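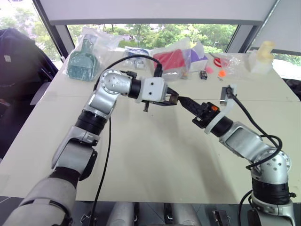 Re: [Doltcombe growers] Poly pipe splitting at the tank end

From: Štefánia Jurčo
To: Doltcombe growers list

Hello Čestmír, and hello everyone else who is reading along with a cuppa,

Sorry to be slow, I've had my grandson's cold and then my own version of it. I read your message on the phone in bed and wanted to answer straight away, because I had exactly this trouble at the old place and it drove me up the wall for a whole summer.

On June 5, 2020, Čestmír Ondrejka wrote:
> Hi all,
> I've got a 300 litre tank off the back of the shed feeding two
> raised beds, 13 mm poly pipe with drippers, nothing fancy. The
> pipe keeps splitting just past the fitting at the tank. I've cut it
> back and re-clamped it three times now and it goes again in the
> same spot. Radek Procházka reckons I bought rubbish pipe. Lorcan
> says it's the sun. I'd love to sort it over winter so I'm not out
> there in September with a roll of tape. Also, is it worth putting
> a filter on? I get a bit of black muck out of the tank when it's
> low.
> Cheers,
> Čestmír

I'd go easy on the pipe itself. Radek may be right, there's some very thin stuff about, but if it were simply bad pipe I'd expect it to go in other places along the run too. When it goes at the same spot every time I start looking at what that spot is being asked to do. How does yours leave the tank? If it comes out of the tap and goes straight into a tight bend to get down to the ground, all the strain lands on those few centimetres past the barb, and every warm day it swells and every cold night it pulls back. Mine was bent round like an elbow behind the tank stand where I couldn't see it properly, and I just kept clamping it tighter, which of course made it worse.

Lorcan has a point about the sun as well. If that bit faces north or west, shade it. I used an offcut of old downpipe slit along one side and slipped over the top. It looks terrible but the wrens don't mind.
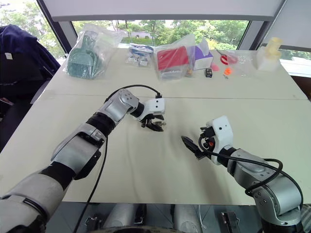 Slack is the other half of it, and I think it's the half most of us skimp on, me included, because pipe costs money and a straight run looks so much tidier. You want enough spare length that the tank end can move a bit without tugging on the fitting. Have a look at the black cable on the left-hand arm, how it loops right up over the top and then hangs down in a long curve across the table. A big lazy bend like that is just what I'd want between the tap and the first bed, only with a peg or two to stop it wandering into the path of the mower. If you haven't the room behind the shed for a curve that generous, then use a proper elbow fitting and let the elbow do the turning, and keep the pipe straight for a hand's width on either side of it.

A couple of small things while you've got it apart. Cut the end square, with secateurs if they're sharp or with one of those little pipe cutters if you have one (I have a spare you can borrow, it lives in the biscuit tin with the seed labels). Warm the end in a mug of hot water before you push it on. And go for ratchet clamps in place of the screw kind if you can get them, as I find it much harder to overdo it with those.

As for the filter – yes, please do! Black muck will block drippers faster than anything, and then you'll be blaming the pipe for that too. A plain in-line screen filter is fine for a tank your size. Put it after the tap and before the bend, somewhere you can reach without kneeling in the wet, because if it's awkward you won't clean it. I rinse mine when I remember, and I remember when the tomatoes droop. With a gravity tank you haven't much pressure to spare, so don't choose a very fine mesh. It would also be worth draining the tank right down while it's low and giving the bottom a swill, and having a look at your gutters. Ours had a whole wattle's worth of leaves in them, and something that might once have been a tennis ball.

Does anyone know whether Miloslav Hubáček still has that end of roll from when he did the Rirkari beds? It was the thick-walled sort and I don't think he ever used it up. Miloslav, if you're on here, speak up. I'd take a few metres as well for the bottom bed, where I'm trying broad beans again in spite of last year.

Čestmír, if you like I can come over one afternoon when I've stopped coughing and we can look at the tank end together. I'd bring the cutter, and there's a tray of silverbeet seedlings here wanting a home, plus some leeks that are really too crowded and ought to have gone in weeks ago. Let me know what you've got room for.

Warm wishes,
Štefánia

P.S. Lorcan, I do still have your good fork. It's been under my lemon tree and I've oiled the handle.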